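에멜(Emel) 블루 니트 담요, 두 계절 사용 후기

작성: 호라치우 부자투
작성일: 4/15/23

저는 한국에 산 지 오래되지 않았고 한국어로 긴 글을 쓰는 것은 아직 어렵습니다. 틀린 표현이 있으면 이해해 주십시오. 그래도 이 담요를 살 때 한국어 후기를 많이 찾았는데 세탁에 대해서 자세히 쓴 글이 없어서, 제가 직접 쓰기로 했습니다.

제품은 에멜의 니트 담요이고 색은 블루입니다. 작년 9월에 온디에키(Ondieki)라는 작은 생활용품 가게에서 샀습니다. 그 가게에는 같은 담요가 회색과 블루, 두 가지 색으로 있었습니다. 저는 처음에 회색을 사려고 했습니다. 우리 집 소파가 회색이기 때문에 같은 색이 안전하다고 생각했습니다. 그런데 가게에서 블루를 손으로 만져 보고 마음이 바뀌었습니다. 같은 실로 만든 제품이라고 들었지만 제 손에는 블루가 조금 더 부드러웠습니다. 기분 때문일 수도 있습니다.

포장은 간단합니다. 종이 띠 하나로 묶여 있고 비닐은 없습니다. 띠 안쪽에 세탁 방법이 작은 글씨로 인쇄되어 있으니 버리기 전에 꼭 읽으십시오. 저는 버린 다음에 그것을 알았고, 가게에 전화해서 다시 물어보았습니다. 전화를 받은 분은 친절하셨습니다.

처음 며칠은 새 실 냄새가 조금 났습니다. 나쁜 냄새는 아니고 새 옷 가게에 들어갈 때 나는 냄새와 비슷합니다. 창문을 열고 의자에 걸어 두었더니 이틀 후에 거의 없어졌습니다.

색에 대해서 말하겠습니다. 상품 설명에는 그냥 '블루'라고 되어 있습니다. 그렇지만 제가 느끼기에는 청록에 가까운 파랑입니다. 빛이 좋은 곳에서는 선명하고, 어두운 쪽에서는 회색이 섞인 것처럼 차분해집니다. 낮에 보는 담요와 저녁에 보는 담요가 다른 물건 같습니다. 남색을 기대하시는 분에게는 맞지 않습니다.
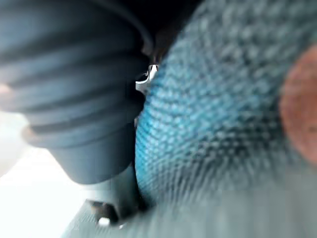 분류: 홈 패브릭 > 담요 · 니트

가까이에서 본 니트의 짜임입니다. 작은 고리가 반복되면서 줄이 비스듬하게, 또 휘어지면서 지나갑니다. 청록빛이 도는 파랑이 곳에 따라 흐려지는 것도 보입니다.

이런 짜임은 장점과 단점이 같이 있습니다. 장점은 잘 늘어나는 것입니다. 어깨에 두르고 앉아서 책을 읽을 때 팔을 움직여도 당기는 느낌이 없습니다. 공기도 잘 통해서 방이 따뜻한 날에도 답답하지 않습니다. 단점은 걸리는 것입니다. 반지, 시계, 지퍼, 고양이 발톱, 모두 조심해야 합니다. 제 담요는 지퍼에 한 번 걸려서 고리 하나가 밖으로 나왔습니다. 코바늘로 뒤쪽에 밀어 넣으니 지금은 어디였는지 찾기 어렵습니다. 가위로 자르면 안 됩니다. 자르면 구멍이 커집니다.

보풀은 생깁니다. 특히 의자 팔걸이에 닿는 부분이 심합니다. 저는 치메티(Cimetti) 보풀 제거기를 가장 약한 단계로 사용합니다. 담요를 평평한 곳에 펴고 누르지 않고 지나가야 합니다. 겨울 동안 두 번 했고 결과에 만족합니다.

세탁은 지금까지 손으로만 했습니다. 찬물에 중성세제를 풀고 짧게 담근 다음 비비지 않고 눌러서 빨았습니다. 첫 세탁 때 물이 연하게 파란색이 되어서 조금 놀랐습니다. 다음 세탁부터는 물이 맑았습니다. 흰 옷하고 같이 빨지 마십시오. 마를 때까지 시간이 오래 걸리고, 젖은 담요는 매우 무겁습니다. 빨래줄에 걸면 길게 늘어날 것 같아서 수건 위에 펴서 말렸습니다. 집이 좁은 분은 이것이 제일 불편할 것입니다.

비교를 위해서 쓰면, 제 친구 이바르 에이빈손은 아르킥스(Arkix)의 플리스 담요를 사용합니다. 그 담요는 세탁기에 넣을 수 있고 빨리 마릅니다. 하지만 정전기가 많고, 무릎에서 자꾸 미끄러집니다. 에멜 담요는 무게가 조금 있어서 무릎 위에 가만히 있습니다. 이바르는 아직도 자기 담요가 더 좋다고 합니다. 아이가 있는 집에서는 그 말이 맞을 수 있습니다.

보온은 보통입니다. 한겨울에 이것 하나만 덮고 자면 춥습니다. 저는 이불 위에 한 장 더 덮는 용도, 그리고 소파에서 쓰는 용도로 생각합니다. 요즘 같은 봄 저녁에는 딱 좋습니다.

좋은 점: 색, 촉감, 잘 늘어나는 짜임, 적은 포장
아쉬운 점: 잘 걸림, 보풀, 손세탁, 긴 건조 시간

별점은 다섯 개 중에서 네 개를 드립니다. 건조가 쉬웠으면 다섯 개를 드렸을 것입니다. 올해 가을에 회색도 한 장 살 생각이 있는데, 가게에 아직 남아 있는지는 모르겠습니다. 기계 세탁을 해 보신 분이 계시면 댓글로 결과를 알려 주십시오. 저는 아직 용기가 없습니다.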